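Four weeks with the Keogh two-finger gripper kit

Last updated: March 23, 2023
Reading time: 4 minutes

So I finally gave in and bought the Keogh kit. I'd been going back and forth on it for ages, mostly over the price – $1485 for the gripper, the wrist adapter and one year of their software, and another chunk on top if you want the longer support plan (I did not). The next model up is $2394 and adds force sensing, and I'll get to whether I regret skipping that.

Setup first. The adapter bolted on without a fight and the cable was long enough, which I can't say for the last gripper I owned. The software is called Gimasero, and it's fine? It looks like something from fifteen years ago, but the buttons do what they say. I had the fingers opening and closing before lunch. The calibration routine is a different story. It wants you to close on the little test block it ships with, then on nothing, then on the block again, and if you bump anything in between it sends you right back to the start. I went through that more times than I'd like to admit.

What I wanted it for was tableware. Cups, bowls, small metal things, the kind of stuff that rolls away or slides when you look at it wrong. Boxes are easy and every product video is full of boxes, so I don't learn much from those.

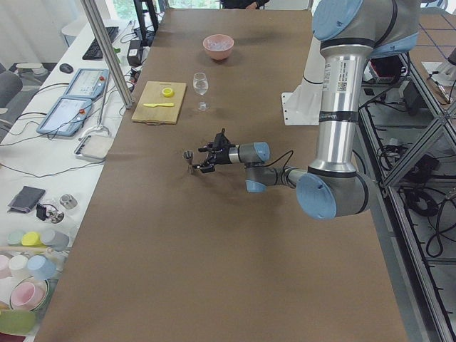

My routine is pretty simple. I teach a pose from the pendant, set a width and a closing force, save it under the name of the object, and move on to the next one. Gimasero lets you store 58 grips on the basic license, and I thought that was a silly number until I started filling it up. You really do want separate ones for the top and the bottom of the same cup! Anything with a flared rim needs a narrower grip lower down, or the fingers want to ride up the side.

Metal pieces have been the nicest surprise. The finger pads that come in the box are grippier than I expected, so I can keep the force low. Glass I'm still nervous about. With no force sensing you're trusting the number you typed in, and I've been typing in very small numbers. If my whole job were stemware I'd pay for the bigger model and not think twice.

Flat stuff is where I get annoyed. The fingers are chunky, and picking up a plastic knife lying flat on a board means coming in at just the right height. Too high and you miss it, too low and you're pushing on the board. Prirnesska sells thinner tips that are supposed to fit, and I have a set on order.

A couple of smaller gripes. The manual has two pages on mounting and one paragraph on what the error codes mean. The license check also needs a connection every time you start up, and when my internet was down one morning in March I got nothing done until it came back. I wrote to support about that and got a friendly reply with no answer in it.

Would I buy it again? Yeah, I think so, at this price. I had the Inach gripper before and it was faster, but I spent so much time redoing grips on it that the speed never did me any good. With the Keogh I save a grip and it's still good the next day. I'll do another post once the thin tips get here and I've had a proper go at the forks.

Recent posts
Why I sent back the Inach gripper
Teach pendant shortcuts I use every day
Prirnesska finger tips: which size to order
Cable routing on a small robot arm
Gimasero basic license or full license?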